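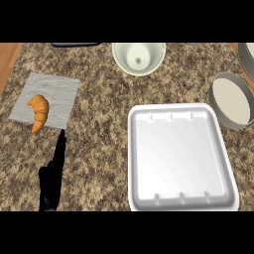 Fig. 2. Croissant on a paper towel, granite countertop.

Talldale Fan Feed – Setup Guide for Club Editors
Section 2: Player posts roundup

Read this before your first Friday roundup. Takes one coffee.

1. Log in at the Talldale desk. Use the club login, not your own.
2. Open Sources, then Add Player. Paste the handle exactly, no spaces. Wrong handle = somebody else's vacation pics on your page.
3. Set the league. Soccer is default. Zultton league clubs pick "Other" and type it in by hand.
4. Hit Fetch. First fetch pulls the last 200 posts per player. Slow. Let it run.

Note: if you get error 202, the player's account is private. Skip them, move on.

5. Tick the posts you want. Ten is the usual, ranked 10 down to 1. Drag to reorder.
6. Write one line under each. Short. Teammates joking with each other is fine, injuries and contract talk is not.
7. Check the byline. It keeps the last editor's name, so half of Jilturlow's January roundups went out as Dörte Wunderlich. Change it evry time.
8. Preview on a phone, then Publish.

CAUTION: Deleted posts stay in your draft. If a player pulls something down after you fetch, take it out yourself before publishing. Hit Fetch again right before step 8 to get the red flags.

CAUTION: Whole page max is 3000 characters. Anything past that gets chopped with no warning – usualy your number 1.

Note: Yu theme only – captions show in gray until you save twice. Known bug.

Stuck? Message Ayodele Adeleke on the desk channel, put the club name first.

Next: Section 3, Match night polls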